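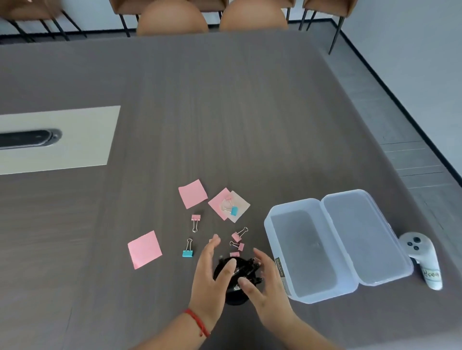
Konferenztisch Hulitz

Der Hulitz ist ein Tisch für Besprechungen, die länger dauern als angekündigt. Seine Platte ist 298 cm lang und 136 cm tief, und wer am Freitag um drei noch daran sitzt, wird beide Maße zu schätzen wissen. Auf der graubraunen Oberfläche mit der feinen Holzmaserung liegen rosa Haftnotizen, dazwischen rosa und hellblaue Klammern, und trotzdem bleibt reichlich Platz für Meinungen. In die Platte ist ein weißes Feld bündig eingelassen, darin ein ovaler schwarzer Kabeldurchlass mit silbernem Rand. Durch ihn verschwinden die Kabel nach unten, auch das eine, von dem keiner weiß, wozu es gehört.

Entworfen hat ihn Gaétan Lavoie, der nach eigener Auskunft Besprechungen hasst und deshalb viel Zeit hatte, sich dabei die Möbel anzusehen. Die Maserung verläuft waagerecht über die ganze Länge. Kaffeeränder fallen darauf weniger auf als auf Weiß, weggewischt werden möchten sie trotzdem: feuchtes Tuch, kein Scheuermittel, bitte auch nicht den Ärmel.

Dazu passt der Stuhl Flestitz — hellbraun gepolstert, gerundete Lehne, dünne schwarze Metallbeine. Die Lehne ragt nur knapp über die Tischplatte, was dem Raum guttut, wenn gerade niemand darin tagt. Er ist bequem genug für zwei Tagesordnungspunkte und den Anfang von »Verschiedenes«.

Technische Angaben
Länge: 298 cm
Tiefe: 136 cm
Dekor: Graubraun, Holzmaserung
Kabeldurchlass: oval, schwarz mit silbernem Rand
Montage: 2 Personen, die sich danach noch grüßen
Stuhl Flestitz: einzeln bestellbar, 219 Euro

Lieferung
Der Tisch kommt zerlegt bis in den Raum, sofern Treppenhaus und Aufzug mitspielen. Bitte vorher die Türen messen, auch die, die »bestimmt breit genug« ist. Bestellungen aus dem August gehen erst nach den Betriebsferien raus. Muster der Oberfläche verschickt Colleen Melnyk aus unserem Kundendienst auf Anfrage. Klammern und Haftnotizen gehören nicht zum Lieferumfang.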